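Ranger un gobelet, la belle affaire
Les machines savent-elles enfin faire nos corvées ? Voyage parmi des mains artificielles qui apprennent à tenir une cuisine, et d'abord à ramasser.

27 juin 2020

Chez moi, le soir, il reste toujours quelque chose sur la table. Une tasse, un couvercle, le courrier que je n'ai pas ouvert. J'enlève tout cela en 2 minutes et je pense à autre chose pendant que mes mains travaillent. J'ai voulu savoir combien de temps il faudrait à une machine pour me remplacer dans cette petite tâche, et la question m'a occupée beaucoup plus longtemps que je ne le prévoyais.

À Tirndale, dans les bureaux de la société Nelness, la première chose que l'on me montre est un écran. L'équipe développe un programme qui s'appelle Nina et qui doit un jour commander un bras dans une cuisine de cantine. Pour le moment, Nina s'exerce surtout dans un monde calculé par ordinateur, où le mur est gris, où la table est presque blanche et où il y a peu de choses à ranger. Un gobelet en papier, un bac, une main. Le reste du ménage attendra.

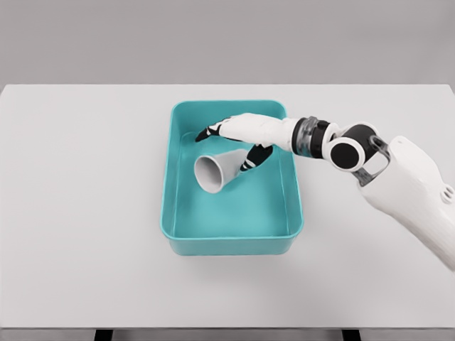 En simulation, la main à plusieurs doigts au-dessus du bac où le gobelet est couché.

J'avoue que ma première réaction a été une légère déception. J'avais imaginé de la vaisselle, du linge, peut-être un balai. Mais il suffit de rester une heure devant cet écran pour comprendre que le gobelet est un adversaire sérieux. Il est léger et il roule. Il a une forme conique, donc les doigts qui serrent trop près du fond peuvent le faire glisser vers l'avant. S'ils serrent trop fort, le papier se plie. Un être humain corrige ces erreurs sans les remarquer, parce que sa peau le prévient avant ses yeux. Une main artificielle doit recevoir cette information d'un capteur, ou bien la deviner.

Le bac aussi complique les choses. Une paroi, même basse, interdit certaines approches : le poignet doit descendre avec un angle correct, et les doigts manquent d'espace quand l'objet est proche d'un bord. Sur une table nue, on peut attaquer par le côté. Dans un bac, il faut venir d'en haut, comme on prend un œuf dans sa boîte.

Pourquoi passer par la simulation ? La réponse de l'équipe est d'abord économique. Un gobelet virtuel ne coûte rien, il revient à sa place en un instant et on peut recommencer la nuit. Nina fait 500 essais pendant que je bois un café et que je prends mes notes. Aucun moteur ne chauffe, aucun doigt ne se casse. Dans le monde réel, une seule main de ce type demande des soins constants, et chaque chute d'objet exige que quelqu'un se lève pour le ramasser – une corvée de plus, ce qui est assez ironique.

Cependant, le monde calculé est un monde poli. La lumière y est régulière, la table n'est jamais grasse, et les gobelets se ressemblent tous si l'on n'a pas pris soin de les rendre différents. Les ingénieurs le savent bien. Ils changent donc exprès le poids de l'objet, le frottement, la position du bac, dans l'espoir que le programme apprenne une habitude assez large pour survivre dehors. C'est un peu la manière dont j'ai appris le français : beaucoup d'exercices bien propres, puis un jour le guichet d'une gare, et tout était à refaire.

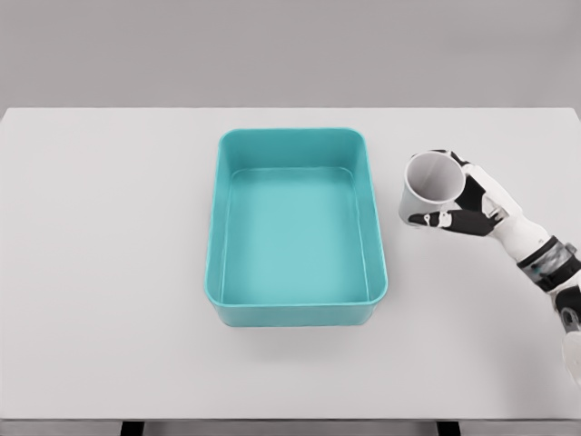

Il faut aussi parler des doigts, car le métier est divisé à ce sujet. Beaucoup de robots d'atelier se contentent d'une pince à deux mâchoires, et ils s'en sortent très bien. Une pince est solide, bon marché, facile à programmer. La main articulée promet davantage : entourer un objet, le soutenir par-dessous, changer de prise sans le poser. Mais chaque articulation ajoute une décision à prendre, et le programme doit les prendre toutes ensemble. À Nelness on défend la main avec passion. Je reste plus prudente. Pour vider un lave-vaisselle, je la crois nécessaire ; pour déplacer des gobelets, je suis moins sûre.

J'ai trouvé un avis contraire à Unemby, dans un atelier de conditionnement qui prépare des plateaux pour les repas livrés. On y a installé 5 bras équipés de pinces simples. Ils posent des barquettes toujours identiques, qui arrivent toujours dans le même sens, et ils le font sans discussion. En bout de ligne, ce sont pourtant des personnes qui redressent la barquette tombée, qui retirent le couvercle tordu, qui essuient la sauce. Le responsable m'a dit que ces gestes prennent 15 secondes et qu'il ne connaît aucune machine à qui les confier.

Voilà, je crois, l'état honnête de la question. L'automate réussit quand on prépare le monde pour lui. La maison, elle, n'est préparée pour personne. Les enfants déplacent les chaises, le chat dort dans la corbeille, et le gobelet d'hier contient encore un fond de jus d'orange.

Nelness prévoit en octobre les premiers essais de Nina sur un bras réel, avec un bac et de vrais gobelets en papier. L'équipe m'a invitée à revenir. On m'a demandé aussi d'apporter des objets de ma cuisine, ceux que je voudrais, et j'ai déjà mis de côté une louche et le couvercle d'une boîte que moi-même je n'arrive pas toujours à fermer.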